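The Practice Room
Amness wants to sell you a house that doesn't exist, so your robot can learn to tidy it

By Gayan Herath
6 Apr 2024

The pitch reached me the way most robot pitches do, with the word "home" in the subject line. Amness, a software outfit based in Urkstead, does not make robots. It makes rooms. For 2000 dollars a year, a small lab or a stubborn hobbyist can license a set of simulated household interiors, drop in a simulated two-armed robot, and let it spend all night opening drawers without denting anyone's furniture.

The package is called Tevavcombe, after a village where one of the founders used to spend summers. I had it on my desk for nine days. I went in doubtful and I came out doubtful, though about different things.

Let's start with how it looks. The rooms are loud. Walls come in cartoon flagstone, in orange checks, in flat color that would get a decorator fired. Amness says this is on purpose. A robot trained in one tasteful beige kitchen tends to fall apart in any other kitchen, so the software shuffles surfaces between runs and forces the thing to stop relying on the wallpaper. The general idea has been around robotics for years and it's a reasonable one. What I wanted to know was whether Amness had done anything with it beyond turning the color dial as far as it would go.

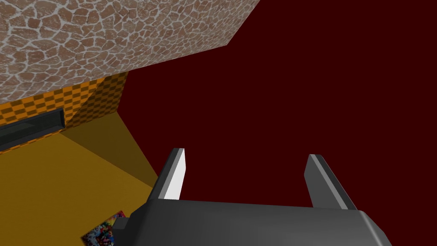
The answer depends a lot on which camera you ask. Tevavcombe gives you a view from the robot's body and another from down by the gripper, and you can train on either or both. From the body, a room makes sense pretty fast. Close to the gripper, you can stare at a screen full of nothing but dark red and have no clue whether you're facing a wall, a cabinet or a floor turned sideways. A person would lean back and look again. Software has to be taught to do that, and the manual gives the subject two paragraphs.

Shahzad Sial, who wrote most of the scene generator, was patient with me about this on the phone. "If the gripper view is confusing to you, good," he said. "It's confusing in a real apartment too. We'd be cheating if we cleaned it up."

Fair enough. But a real apartment also has dust, glare and scuffed paint, and a table edge that has been bumped by a vacuum cleaner for ten years. The surfaces in Tevavcombe are mostly flat and clean, with patterns laid over them. I asked Sial if confusing and realistic were really the same thing. He said they were working on the lighting.

The chores are the better half of the product. You choose from a list of 45 tasks, most of them the sort of thing you'd ask of a bored teenager: put this in there, pick that up, shut the drawer. The drawer tasks got most of my time. Each dresser is put together from parts, so the colors and the handles change from one to the next, and the clutter on top changes too. Drawers can start open or closed. You can drive the arms yourself to record a few demonstrations and then hand those over to whatever learning code you happen to favor.
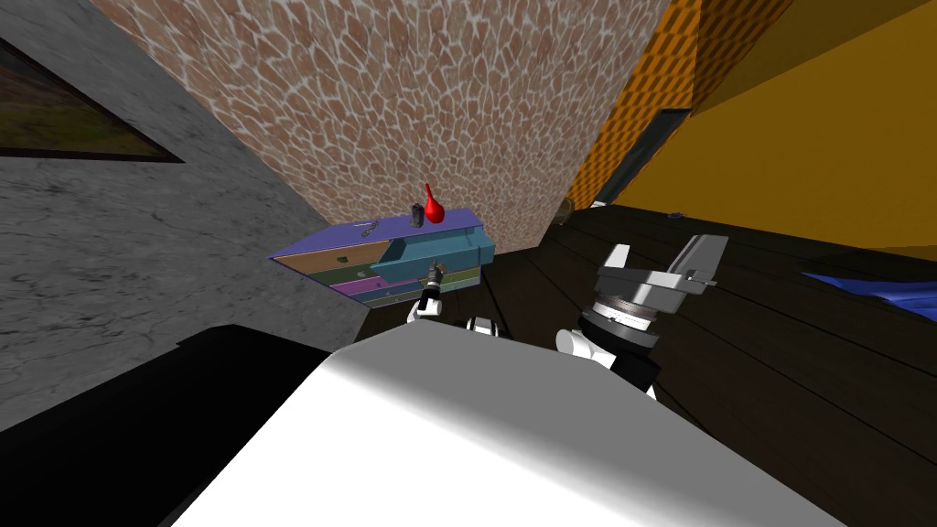

A dresser task in Tevavcombe, with the left gripper close to the open teal drawer and the right one held up over the floorboards.

Driving the arms is fun for an hour. Then it's work. My left hand was always a little ahead of my right, and I lost count of the drawers I shoved when I meant to pull. The controls are decent once you turn the sensitivity down, and there's a replay tool that lets you throw out your worst attempts before they teach the robot bad manners. I threw out a lot.

My bigger complaint is friction. Drawers in Tevavcombe slide as if they'd been waxed that morning. I have a dresser at home that needs a hip and a swear word, and I'd guess most people do. There is a stiffness setting, but it applies to every drawer in the room at once, and at the high end the whole piece of furniture starts to shiver. Cloth is no better. Anything soft tends to behave like a stack of wet cardboard when it's picked up, then springs open when it's dropped.

For comparison I spent an evening with the Kaczorowski kit, which costs 2 times as much and has fewer rooms. Its drawers stick. Its cloth sags. It also took me most of that evening to install, and it crashed whenever I resized the window. If contact and weight are what your project is about, I'd still pay for it and keep my hands off the window.

Then there's the claim on the Amness home page that skills learned in these rooms are "ready for yours." I asked for evidence. I was sent a short clip of a physical robot closing a drawer, with no word on how many tries came before it, and a promise of proper test results in November. Sial, to his credit, didn't defend the slogan. He said marketing wrote it.

So I wouldn't buy Tevavcombe to get a robot ready for my house. I might buy it to find out early, and cheaply, which of my ideas were bad. A one-year license is the only one on offer for now. Ask for the trial first, set the stiffness somewhere in the middle, and try the gripper camera before you decide anything.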